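Stumar - "Vanolard" (double vinyl, pre-order)

Label: Clulard Records
Format: 2 x 12", 180 g, black, gatefold sleeve
Edition: 1,000 copies, numbered by hand
Shipping: from March

The second album of the heavy metal band Stumar is now open for pre-order. The songs were written during one winter in the house of singer Theresia Zürcher, and most of the guitar parts were kept from the first recordings made there. The band tried to play them again in a bigger studio, but the feeling was gone, so the old takes stayed.

Compared with the debut, the tempo is slower and the keyboards of Sumeya Gudeta have much more room. Fans of the fast songs should start with side C, where "Iron Ferry" and "Fuchs" follow each other without a pause. 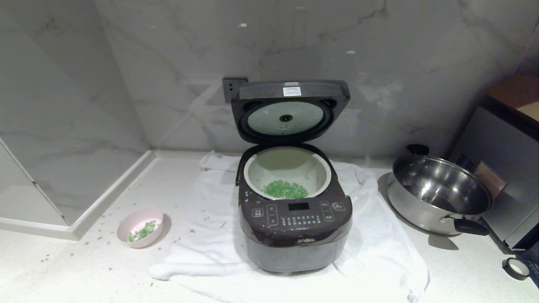
The vinyl was mastered separately from the CD by Gertraud Camenzind. It is cut at 45 rpm and has a little more bass than the digital version. Side D holds one song only, the 14-minute "Salt Road", with Hermine Eder as guest on cello.

In the package:
- two records in lined inner sleeves
- booklet with all lyrics, 40 pages
- download code (WAV or MP3)
- A2 poster, folded

The poster is also sold alone, rolled in a tube, but only together with another article from the shop.

Please note: if you order the album together with articles which are already in stock, we send everything in one parcel when the records arrive. If you wish to have the other things earlier, please make two orders. Maximum two copies per customer.

Small marks on the outer sleeve can happen in transport and are no reason for exchange. Damaged records we replace, of course - write to us with your order number and a photo.

Also available: CD digipak, cassette, T-shirt (S to XXL)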